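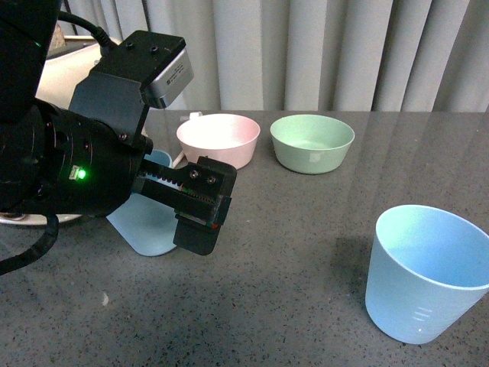
June, bench notes, counter by the sink

Wiped down the gray speckled counter first thing, 9:40. Used the Ralta spray at 50 ml to the liter, then a clean cloth with plain water. The speckle hides crumbs and dried drips, so go over it by hand as well as by eye. Found a sticky patch near the wall that needed a second pass.

Bolter sealer next. The can says 400 ml, we have less than half left. Put down two thin coats, 4 hours between them. First coat went on streaky where I overloaded the pad. Second one better. Buffed with the old cotton towel, not the blue ones, they shed.

Water test at 4 pm: drops beaded on the left side, soaked in a little on the right. The right side is where the kettle used to stand, and I think the old finish is worn through there. Will sand lightly with 400 grit and redo that part only.

Still to do:

- order sealer from Trilis (Gebretsadik was out of it last time)
- new pads, the small size
- ask whether the edge strip gets sealed too or left alone

Please keep hot pans and coffee off the right side until the patch is redone. Cold stuff is fine on a mat. Cloths are in the second drawer.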